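Home | Hosting | Network | Status | Careers | Contact

We use cookies to keep you signed in and to count page visits. Accept | Settings

Data Center Technician, Night Shift (Kirnosden)

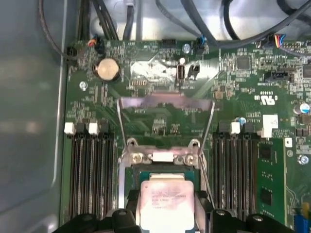 Server motherboard and processor socket.

Trostell is hiring a technician for its Kirnosden facility. We rent dedicated servers and colocation space to small and mid-sized companies. The site holds 1,015 servers, 744 of them our own and the rest owned by colocation customers.

The shift runs from 10 p.m. to 6 a.m., four nights on and three off. You will work with one other technician and report to the site lead.

What you will do:
- Rack, cable and label new servers
- Replace drives, memory, power supplies and processors
- Answer remote hands tickets; the target for a first reply is 90 minutes
- Keep the parts inventory up to date in Bondance, our ticket and asset system
- Walk the rooms twice a shift and log temperatures

What we need:
- One year or more of hands-on hardware work, paid or not
- Basic Linux: reading logs, checking a RAID array, setting an IP address
- Able to lift 63 pounds with a server lift or a second person
- A driver's license, as there is no bus to the site at night

Experience with BGP or IPMI scripting is useful but not required. Training on Bondance takes place in your first two weeks, on days, at full pay. Part of the job from April on will be moving customers out of the old Zoëga room, so expect a lot of cabling in the first months.

To apply, send a resume and a few lines about the last machine you repaired through the Careers form. Put "Kirnosden nights" in the subject field. No cover letter needed. Interviews are held on site and include a short practical test.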